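This site uses cookies to remember your preferences and to measure readership. By continuing to browse you accept our use of cookies. Accept | Manage settings

Chapter 6
Throwing Things Away: Waste, Value, and the Household

Every economics textbook begins with things people want. Wheat, shoes, haircuts, the occasional yacht. Goods march across the page from producer to consumer, the consumer is satisfied, and the chapter ends. What happens to the shoes after that is left to the student's imagination, or to the Department of Sanitation.

This chapter picks up where the shoes leave off. It asks how a thing that had a price in the morning comes to have none by evening, and why a household that argued over buying it will drop it in the trash without a word. The question sounds small. Cities have gone broke over it.

Consider the town of Wirmont, whose records we will use throughout Part Two. In 1800 Wirmont had no trash collection and, as far as its clerks were concerned, no trash. It had ash, which went to the soap boiler. It had rags, which went to the paper mill, and bones, which went to a man who made buttons and was not much invited to dinner. Kitchen scraps went to the pig. The pig, in due course, went to the kitchen. A broken pot was about the only object in the house with nowhere to go, and even that was likely to end up under a garden path.

It would be easy to get sentimental about this, and a good many authors have. The people of Wirmont were not thrifty out of love for the earth. They were thrifty because cloth was expensive and their own time was cheap. Once those two prices changed places, the habits went too, and quickly. The paper mill switched to wood pulp. The soap boiler retired. The pig was the subject of an ordinance.

Antigoni Makris, whose study of the Wirmont ledgers is listed in the readings, calls this the moment when the town "discovered garbage." She means it as a joke, though the ledgers bear her out. The word does not appear in them at all until the year the town first had to pay somebody to haul it. A cost had turned up, and the cost needed a name.

6.1 The Price of Nothing

Most goods have a positive price: you pay to get them. Trash has a negative price: you pay to be rid of it. Somewhere between the two, every object you own passes through zero. Economists call this the disposal point. Your family probably calls it the garage.

The disposal point is not fixed by the object. A cracked phone charger is worth nothing to a dentist and something to a repairer with a drawer full of cracked phone chargers. It depends on what you know, how much room you have, and how far you would have to carry the thing. Tarek Hattar's work on apartment dwellers found that tenants on the upper floors kept old furniture longer than tenants at street level. He considered several cultural explanations before he tried moving a dresser down the stairs himself.

Distance matters inside the home as well. Consider the last few feet of any object's career.

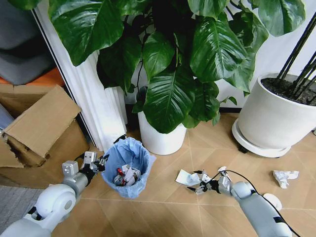
A person will walk across a room to put a tissue in a basket, but rarely across a house. So household bins multiply with income: first the kitchen, then the bathroom, then the bedroom, then the little one beside the desk that gets emptied when guests are expected. Each new bin lowers the effort of throwing something out and, by a little, the odds that anyone will think twice about it. This is a real effect – small per tissue, large per city.

Firms noticed long before economists did. The Zacharopoulos company sold its first paper towels with the promise that the user would "never wash a rag again." The customer was buying a towel and also buying the right to forget it. We will return to Zacharopoulos in Section 6.3, when its rival Curkent tries to sell a washable version and learns how much people will pay not to do laundry.

6.2 Who Pays for the Truck?

Suppose Wirmont charges every household the same flat fee for collection. The family that puts out one bag pays exactly what the family with five bags pays. The second family thinks this is a fine system. The first family writes letters to the newspaper.

Now suppose the town charges by the bag. Bags become fewer, and also remarkably heavy. Some trash begins to appear in the dumpster behind the high school, which had never before produced so many mattresses. Before reading on, write down which of the two systems you would vote for, and how many bags your own household puts out in a week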